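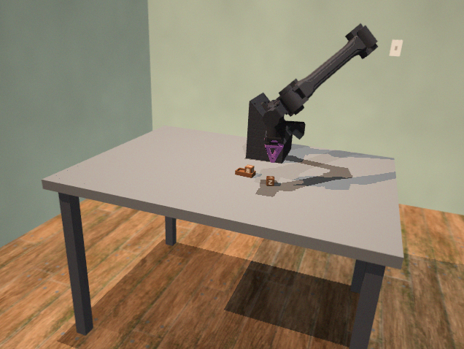 Last updated: January

The Suvix Draft

The manuscript reached the Nassar office at 355 pages. The style sheet allowed 223. The author had marked no cuts and supplied one instruction: chapter four was to stay as written.

The copy editor logged 97 queries by noon. Most concerned the ferry to Astau, which left at dusk in chapter two and arrived at dusk in chapter three, on the same evening, after a crossing of six hours. Query 41 asked whether the mother was dead. She was buried on page 12 and buttered bread on page 190.

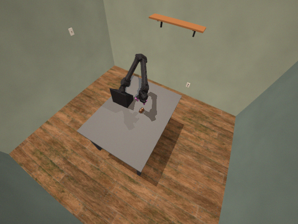 The author replied at 4:40 that the mother was dead in both places, and that the ferry was slow. The editor entered "stet" against query 41 and left the ferry open.

Chapter four described a kitchen in Triltasora - the stove, the drawer that stuck, a woman reading aloud to no one. It had no plot function. The editor read it twice, which was not billable, then cut the harbor, the trial and both weddings.

The file closed at 223 pages. The bread was on page 88.

Contact | Copyright Suvix Quarterly | Back to top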